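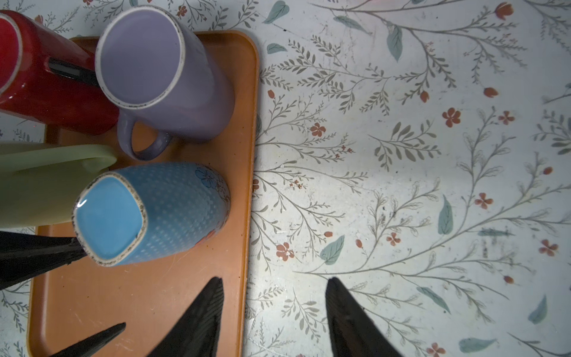

Open days at robotics labs are usually sold on the big moves, and I went to the one at Clistance in January expecting those. Visitors had 10 minutes at each station, and most of them used the time to film the arms swinging. I spent mine at the station where the job was handling mugs, and I stayed for a second turn when the line got short. A mug is a hard thing to pick up if you are a machine. Some stand upright and some lie on their sides, and a blue one lying on a tray with its opening to the left has to be gripped in a different way from a lavender one standing next to it. The handles point wherever they point. People do this every morning before they are awake.

The printed sheet at the station said the system, which Clistance calls Wongsuwan, had been trained on 839 recorded sessions. A man next to me thought that was a lot. I thought it was small, considering how many ways there are to leave dishes on a table.

My complaint is with the way these days are presented. The host kept using the word "solved." I used to work near the packing floor at Bisness, where a machine that was right most of the time still needed a person standing beside it, and that person's wages never appeared in the brochure.

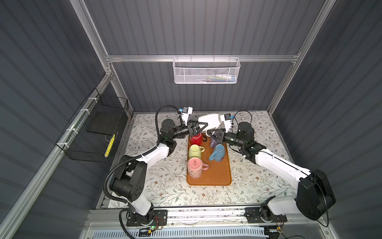 A visitor can't judge any of this from one turn, good or bad. What I wanted was a sheet of paper with the misses on it. How many drops, how many resets, how often someone had to reach in. I asked, and was told the figures would come out later with the Drarnamora trial, which is meant to cover 2,000 runs.

I hope they do. Two arms working over one tray is worth watching, and I would go again. The staff were patient with the children and answered most of what they were asked. But a public demonstration should give the public something to check – even a handwritten tally taped to the wall would be a start.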